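Home | Issues | Preprints | Submit

4. Pay and breaks at small assembly shops

We sent 1,000 forms to bench workers at 40 small shops in the Forngate area. Most shops were paid per piece, the rest by the hour. Piece-rate workers skipped the morning break more often. Same result when we drop Plovance, the largest shop. Hourly staff took the break but said it was too short to leave the bench.

Small parts jobs (Fig. 2) drew the most complaints about sore thumbs, see also Section 5.

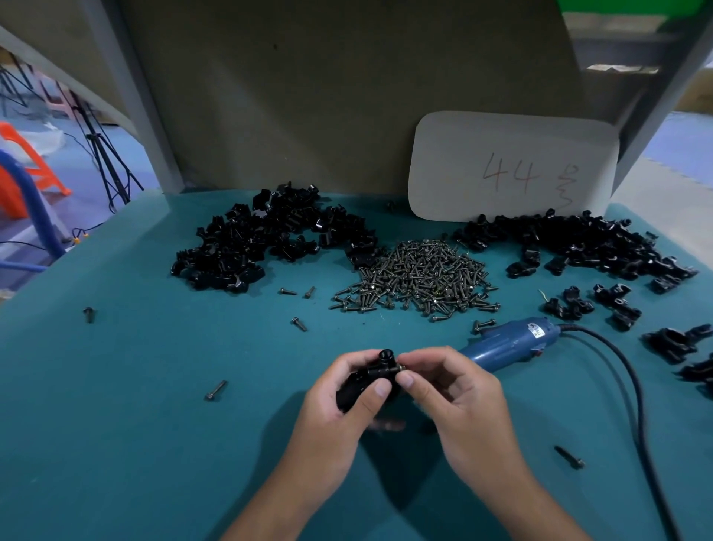
By the Kullidus Work Study Group
Draft posted 22 July 2026

Figure 2. Bench assembly of a small black plastic part, with a blue electric screwdriver alongside.

Pay slips were harder to get. Only 101 workers sent them, and two shops asked us to leave theirs out, which we did. Slips matched the forms fairly well for hourly staff. For piece rates the forms ran high, maybe becuase people recall good weeks. We don't correct for this. Overtime left out too, the shops log it in to many different ways.

A second round of forms goes out in August, with a new question on lunch.

Related items
Boersma shift diary: notes on coding
Piece rates and sick days
Who skips the break?

Contact | Copyright Kullidus | Back to top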